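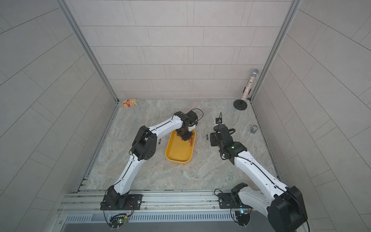 Getting two arms to share one tray is harder than programming either of them alone, according to a reader's comment left under last month's story on the Hurkgate robotics club, and club members say they agree.

The student club is working on a battery sorting project for the Broncombe automation challenge in September. Teams have to write a program that moves small batteries between a tray and the work surface with two robot arms. Each run is scored on speed, and a team loses points if the arms touch.

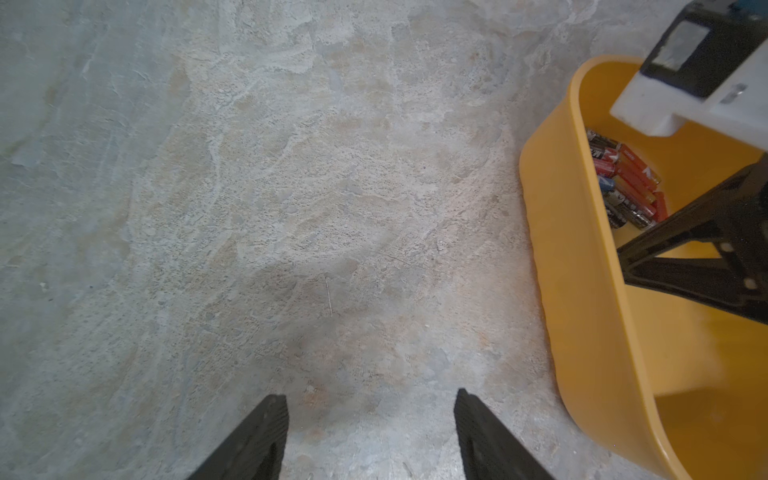
The club meets at 4 p.m. in the shop wing at Maldonado Technical High School. Members started with one arm in the spring and added the second after a parts drive raised $700. Another $500 went to the entry fee and travel.

Students split into 3 groups. One writes the motion code, one handles wiring and mounts, and one keeps the log of practice runs. The goal is 1,000 logged runs before the contest. 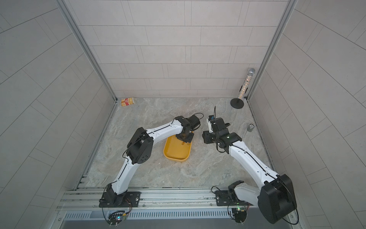
Most of the recent work has gone into timing. The current program has one arm wait while the other is over the tray, and that costs points for speed. A new version due next month will let both arms move at once.

The club is open to students in grades 9 through 12. No coding experience is needed. Sign-up sheets are at the front office.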